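Lots of toy cars at our house, one bin: how do you sort them?
Posted in Home & Family > Toys and Playrooms
2024-04-03

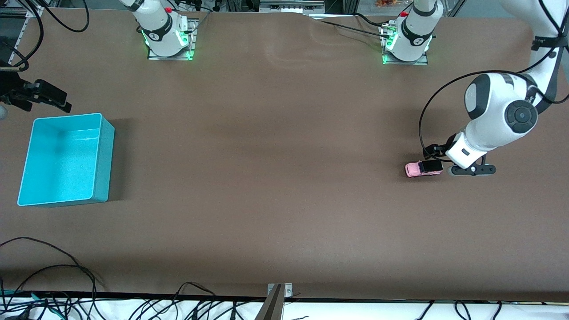
My son is three and has fallen completely in love with little cars, and I have to say, so have I! We do all our playing at one big table and I want cleanup to be part of the fun. I started with a single turquoise bin, the plain open kind with rounded corners, and the rule is that every car goes home to the bin before lunch. The pink one with the black roof is always the last holdout. My trouble is that once everything is in there he can't find the car he wants, so he tips the whole lot out again. Do I need more bins, or a different kind of bin, or is this just life with a three-year-old? I'd love to hear what works at your house.
Xinyi Meng

3 replies

Golnar Hassanpour
Oh, I love this stage! Keep the open bin, please don't swap it for anything with a lid. We bought lidded boxes from Joltden and my daughter needed me to open them every single time. What helped us was a "parking lot" at one end of the table. I put down masking tape in little rectangles, and the favorites park there overnight while everything else goes in the bin. She got so proud of lining them up! Start with only a few spaces, you can always add more tape. One thing to watch: peel the tape up every couple of weeks and put down fresh, or it leaves a sticky line (dish soap and warm water took ours off, but try a corner first, I don't know what your table is made of).
Also, push the bin right up to where he's playing. When ours was at the far end she would drive the cars halfway there and then wander off to do something else.

Lo
more bins. we have 3 and it's great

Drastora
We have 40 of these little cars at last count (my son counted, twice, very seriously) and a single bin that size got too deep for him to see the bottom. A shallow tray changed everything for us! He can look across all of them at once, so there's no more dumping. I'd also put half away in a closet and trade them out in a month or so. When the old ones come back it's like a birthday. We make cleanup a race where each car has to "drive" up the side and drop in, with sound effects. Loud, but the table gets cleared.

Xinyi Meng
Thank you all! I have masking tape in the drawer so the parking lot is happening tonight, and the pink car gets the first space.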